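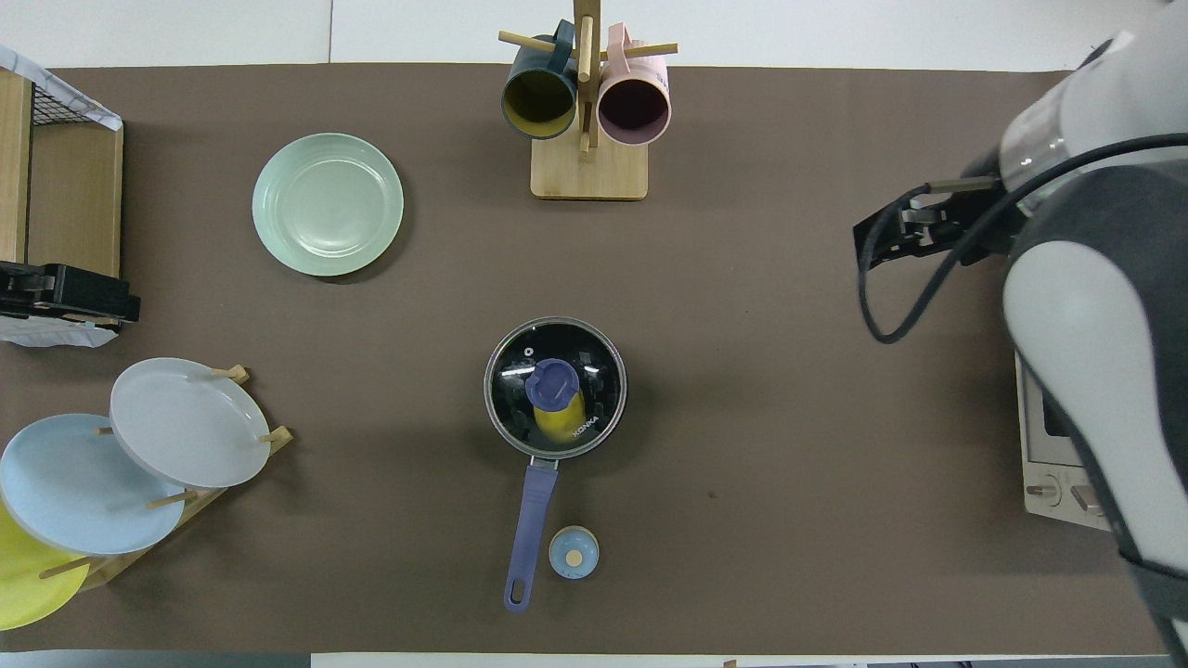
Gidham Robotics Workshop - Tabletop Cell Support

Kitchen Table Cell: Frequently Asked Questions

Last updated October 27, 2018

These are the things people ask us most often about setting up and looking after the kitchen table cell. If you have not used the cell before, read the whole page before you book it. The safety sheet on the door comes first if the two ever disagree.

Who do I talk to about the cell?

Terence Fothergill looks after the hardware and the booking calendar. For anything electrical, call the workshop desk at extension 3485 and leave the arm powered off until someone has looked at it.

What is the cell called in the booking system?

It is listed as Mussa. The bench next to it is Rellico, which uses the same type of gripper but a different controller. Settings saved on one do not load on the other. Check the name at the top of the control screen before you load anything.

How should the table be laid out before a run?

Start with the brown mat. It should lie flat, with no bubbles or curled corners, and it should not slide when you push on it with your palm. Then put out the larger pieces: the mug tree, the dish rack and the storage rack. Add the plates, mugs and pan last.

The pieces do not have to go to the same spots every time unless your task sheet says so. They do have to stay clear of the arm's parked position. Bring the arm to its parked position first, then set the table around it.

How do the mugs go on the mug tree?

Hang each one by its handle, over a wooden peg. Push the handle on far enough that the mug stays put when you tap the base. If a mug rocks or creeps toward the end of the peg, take it off and hang it again.

Check that the tree itself stands level. It has a square base, and a crumb or a fold in the mat under one side is enough to tilt it.

Can I leave something on top of the saucepan lid?

Only if it is part of your task. A bottle lying on its side on the glass lid can roll when the arm bumps the pan, so keep the speed low for the first pass. Watch the long handle too. If it points toward the open part of the mat, the gripper has a clear approach to it. If it points at the arm, turn the pan before you start.

Does the toaster oven get used?

Its door and knobs can be part of a task. It is never heated in this cell. Leave it unplugged and make sure its cord is not under the mat or anywhere near the arm.

How fast can I run the arm?

New tasks start at low speed. Once a task has finished 4 clean passes in a row, you may raise the speed one step at a time. A pass with a dropped plate or a bumped rack does not count, and you go back to the beginning. Full speed (100 percent on the control screen) is locked, and only Terence can unlock it.

What should I check on the gripper?

Before each session, with the arm stopped:

Open and close the gripper once by command and watch both fingers. They should move together and meet evenly.
Wipe the inside faces of the fingers with a dry cloth. Grease from hands ends up there and makes plates slip.
Look at the finger screws. Snug them with the small hex key if they have backed out. Do not force them.
Look at the transparent section of the wrist, just behind the gripper. Report any crack or cloudy patch.

Do not spray cleaner on the gripper. Put a little on the cloth instead, then go over it again with a dry one.

How should the cable run?

The black cable leaves the gripper in a loop and then follows the arm. The loop needs to be there. If you tie it down tight, the wrist pulls on the connector every time it turns. If it hangs too low, it will catch on the mug pegs or sweep a cup off the table.

To check it, turn the wrist slowly through the range your task uses and keep your eye on the loop. It should flex without going taut and without touching the table. Move the cable ties if you need to, but leave the connector alone.

The gripper opens but will not close. What do I do?

Look for something between the fingers first. After that, check whether the control screen shows a gripper fault. Clear it once. If it comes back, stop, power down and put a note in the logbook. Do not keep clearing it - we have lost a motor that way.

The arm misses the same object by the same amount every time. Is it broken?

Probably not. Most often the mat has shifted or someone has leaned on the table. Square the mat up with the white table edge and run the touch-off routine. If the miss is still there, the arm may need to be calibrated again, and you should book that with Terence.

How often is the cell serviced?

We do a short service every 100 hours of run time. It covers the finger pads, the cable ties, the mounting bolts and the emergency stop. The hour count is on the control screen under Machine. If it is past due when you arrive, tell the desk before you start.

Can I use my own dishes?

Yes, if they are clean and not chipped. Very thin glass is not allowed. Weigh anything heavy before you bring it to the table, and ask us if you are not sure the gripper can hold it.

Where do spare parts come from?

Finger pads, ties and fuses are in the drawer marked Stilodberg, named after the old supplier. Write down what you take. Larger parts have to be ordered, and in October that took longer than usual, so please report wear early.

How do I leave the cell when I am done?

Park the arm, open the gripper and power down at the controller. Wipe the mat and put anything you brought back in your own bin. Write your run time and any faults in the logbook. The dish rack and mug tree can stay out on the table for the next person.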